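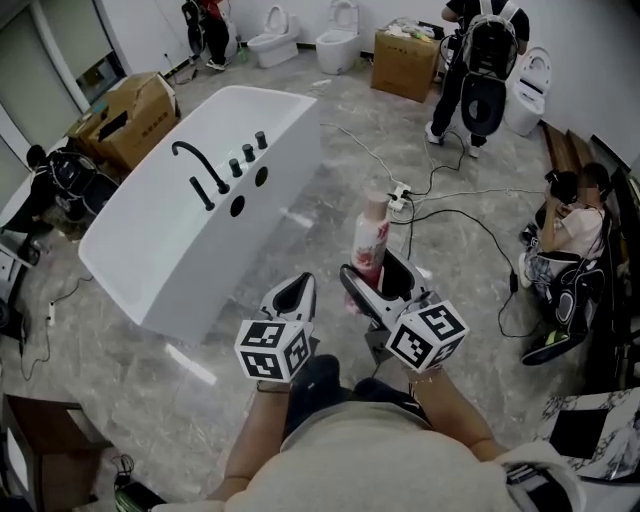

Sesión en la sala de baños: una pinza de mano sujeta una botella rosa y blanca junto a la bañera.

Kalar-Baño, ficha del conjunto de datos

Versión del 14 de febrero de 2021

Qué es esto

Kalar-Baño reúne demostraciones de tareas domésticas hechas por personas con pinzas de mano, en salas con sanitarios y grifería de verdad. Lo preparamos en Deltix porque llevábamos tiempo discutiendo una pregunta muy sencilla de formular y bastante pesada de contestar: ¿puede ya una máquina recoger un baño? Nuestra respuesta, de momento, es que a ratos, y con mucha paciencia por parte de quien la mira.

Contenido

133 sesiones, de las cuales 86 llevan anotación completa y el resto solo la etiqueta de la tarea. Hay 14 tareas en la lista, casi todas muy caseras: levantar un bote del suelo y dejarlo en una repisa, bajar la tapa de un inodoro, colgar la ducha de mano, doblar una toalla pequeña, pasar un paño por el borde de la bañera. Las carpetas siguen el nombre de la tarea y el número de sesión, y dentro de cada una encontraréis el vídeo, la trayectoria de las dos pinzas y un archivo de notas. Leed las notas, por favor, que ahí está media vida del proyecto.

Cómo se grabó

Cada persona maneja dos pinzas con cubos de marcadores cuadrados en blanco y negro, que sirven para recuperar la posición. En una misma sala trabajan a veces varias personas, así que es normal que aparezcan compañeros, cables y cajas de cartón. No hemos limpiado esos fondos – una casa tampoco está despejada cuando uno se pone a recoger.

Qué sale bien y qué no

Entrenamos un modelo de partida, Tannous, y le dimos 100 intentos por tarea. Con los botes rígidos y erguidos se defiende de maravilla, y nos alegramos como críos la primera vez que enlazó varios seguidos. Con la toalla sufre muchísimo. Las superficies blancas y brillantes también lo confunden: calcula mal el borde de la bañera y suelta el objeto antes de tiempo. Frotar, lo que se dice frotar, todavía no sabe; acaricia.

Limitaciones

Faltan baños pequeños, que son los de casi todo el mundo. Tampoco hay agua corriente en ninguna sesión. Las anotaciones de fuerza son aproximadas y no recomendamos usarlas para controlar un brazo cerca de personas.

Uso y contacto

Uso libre para investigación, citando Kalar-Baño y la versión. Para leer las trayectorias hace falta la biblioteca Brositz; el script de conversión está en la carpeta herramientas. Si encontráis una sesión mal etiquetada, abrid una incidencia con el número de carpeta y la corregiremos encantados. En mayo queremos añadir tareas de cocina.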